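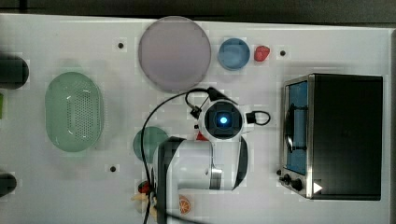 现有工位俯视,烤箱在台面右侧

第二套桌面抓取工位的采购清单怎么列,哪些项目容易漏预算

发帖人:Nithin Pisharody
发表于 2025年12月30日
分类:设备与自动化 / 选型与预算

我们在 Estance 项目里有一个桌面工位,单臂加两指夹爪,任务是厨房类物品的抓取和摆放:盘、碗、锅、瓶子、仿真水果。明年 March 季度评审(三月)之前要提交第二套工位的采购申请,财务要求一次报全,中途追加很难批。

目前已经确定的条件:
台面沿用白色平板,留安装孔,道具种类与现有工位一致。
从底座中心到最远抓取点的水平距离 591 毫米,按这个值筛选臂展。
每周运行 40 小时,有人值守,不做夜间无人运行。
控制软件沿用现有的,不计入本次预算。

收到两份报价。Grarnolo 报的是整套:机械臂、控制器、夹爪、线缆,含 2 年质保。Stoica 只报机械臂和控制器,夹爪另配 Sustex 的,裸机价格低一截,质保按部件分别计算,条款我还没有全部看完。

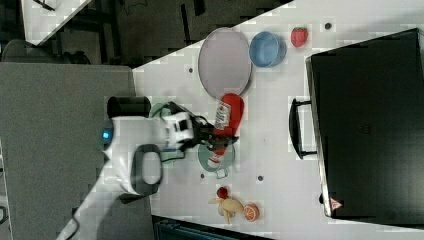
夹爪夹持红色塑料瓶,下方是浅绿色的锅

夹爪是我最拿不准的部分。瓶子躺在台面上时直径偏大,抓草莓这类小件时又需要指尖贴近台面。Sustex 的销售建议买行程最大的型号,理由是覆盖范围广。大行程型号自重也大,会占掉末端负载,报价单上没有写占多少,问了两次,回复都是“视安装方式而定”。

线缆也有问题。我们的线是从臂身外侧走的,腕部转角较大时要留余量。新工位如果选内走线,机械臂单价上浮,但不确定能省下多少维护。

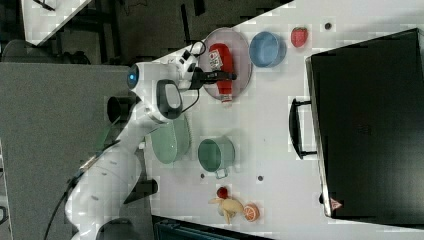 台面布局也要进预算。第二套计划同样在一侧放一个带竖把手的大箱体,箱体占掉的宽度会直接压缩盘碗区和底座之间的距离,底座装在哪里要先定,否则台面的开孔图没法交给加工方。加工方的报价以开孔图为准,改一次图重新报一次价。

具体想问三点:
整套和分开采购,在有人值守的条件下差别主要在哪里?
夹爪指尖算耗材还是算备件?我们财务这两类走不同科目。
除了机械臂和夹爪,还有什么必须在第一次申请里写进去?

Sânziana Buzatu

按你的三点分别写。

一、整套还是分开。看责任边界,不要只看总价。整套报价里,夹爪通信中断或者末端坐标偏移,只找一家。分开采购时,机械臂一方会要求你先证明故障不在夹爪侧,这段排查时间由你们承担。如果组里有人能独立做末端标定和负载参数辨识,分开采购没有问题;如果没有,建议选整套,或者在 Stoica 的合同里单列一项“末端集成验收”,写明由谁到场、用什么工件、达到什么条件算通过。验收工件直接用你们自己的瓶子和锅,不要用对方带来的标准块。

二、指尖。我们按耗材报,法兰转接件和夹爪本体按备件报。每套工位每年的指尖费用最多 480 欧元,超出的部分一般是撞出来的,另走维修科目。你的工况里有台面近距离抓取,指尖擦碰台面的次数会比悬空抓取多,第一年不要压这一项。

三、容易漏的:
急停按钮及其线缆,有些报价默认不含,有些含但线长不够。
底座安装板。你说台面是平板,安装孔的孔距要和底座法兰核对,不一致就要加转接板,转接板会抬高底座,臂展余量要重新算。
相机支架。如果要俯视和侧视两个视角,支架不要固定在同一张台面上,机械臂加减速时的振动会传过去。
外走线用的护套和固定扣。单价低,但是不写进清单就要走零星采购,审批时间比货期还长。
运输和卸货。台面尺寸大的话,确认电梯和门宽。

关于 591 毫米:这是水平距离,臂展标称值一般按球形工作空间给,夹爪竖直向下时可用半径要小。让供应商在“夹爪朝下、指尖贴台面”的姿态下给出可达范围图,书面的。没有这张图,我不会签。

夹爪行程方面,先量最大件的夹持宽度,再加两侧进入余量,够用即可。瓶子可以换夹持部位,瓶口一端通常比瓶身窄。自重问题让 Sustex 给含法兰的总质量和质心位置,“视安装方式而定”这种回复不能写进技术附件。

Marius Ursu

买整套。我们分开买过,后来协调花的时间不值那点差价。内走线不用考虑,换线要拆臂。

Terence Penrose

补充一点,和楼上关于走线的意见不完全一致。

内走线换线确实要拆,但每周 40 小时、腕部反复大角度转动,外走线的磨损点集中在腕部和固定扣处,护套只能延缓。建议折中:机械臂选外走线版本,同时在第一次申请里加一根完整的末端备用线,和夹爪同批订。单独补订时往往要凑起订量,货期也没有保障。

另外,质保起算日期要看清楚。Grarnolo 的 2 年如果从发货日算,而你们的台面加工还没完成,设备放在箱子里也在消耗质保。可以要求按验收签字日起算,这一条通常能谈,前提是下单之前提。

加工方改图重新报价的问题,做法是先用硬纸板按一比一裁出底座和箱体的占地,摆在现有台面上,让机械臂低速走一遍最远点和箱体把手附近的点位,确认无干涉后再出图。箱体门或者抽屉打开后的位置也要裁出来,我们上一版漏掉的就是这个,开门方向正好挡住底座一侧的回零路径,最后台面重做,费用从差旅里调的。

预算表里再留一行“道具更换”。盘、碗和仿真水果磨损后表面反光会变,如果你们做视觉识别,后期要成批换同款,现在就按同款多买一份,和第二套工位一起入库。

Nithin Pisharody 回复 Sânziana Buzatu

可达范围图已经向两家索要,Stoica 答应给,Grarnolo 还没有回。指尖按耗材报,财务确认可以。底座法兰孔距我核对过,和台面的孔距不一致,转接板写进清单了,厚度等图到了再定。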